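Duvet weight for a cold bedroom in November?

delldale_dan
The shop sells a 200 and a 300 thread count cover. Is the dearer one warmer?

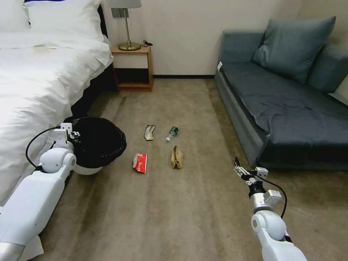
White duvet, lamp on the nightstand

Ustyna Chornovol
No. Warmth is the tog, not the cover.

pikik5
Disagree -- a tight weave keeps draughts out. Carpet helps too. Ours is a beige one like yours.
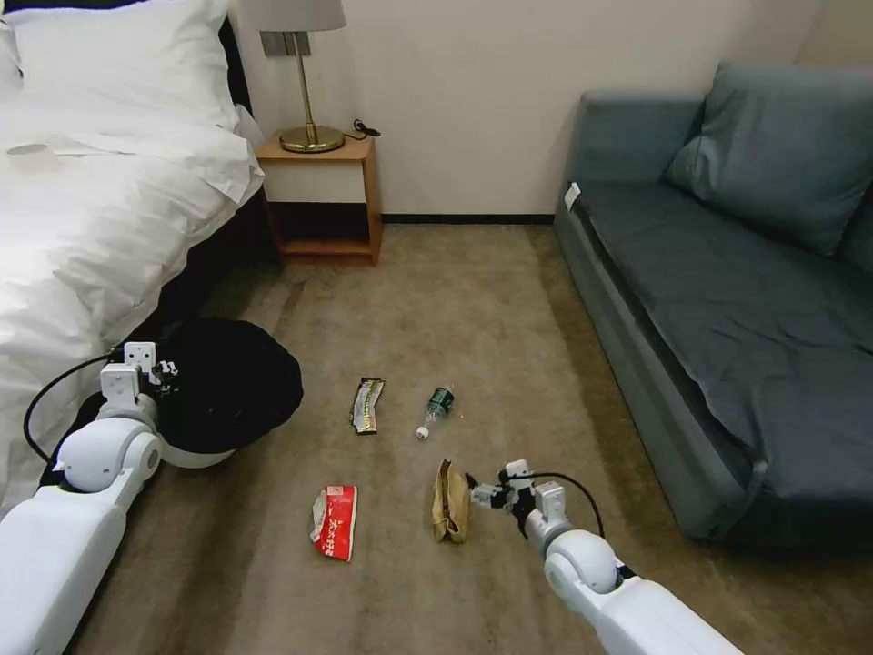 Tog ratings only cover the filling. A beige-brown carpet does nothing once you're under the covers.

visser664
Move the bed off the outside wall first.
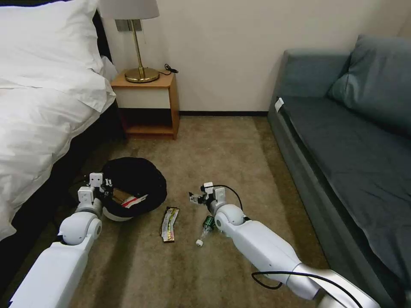
Bedside table and lamp, head end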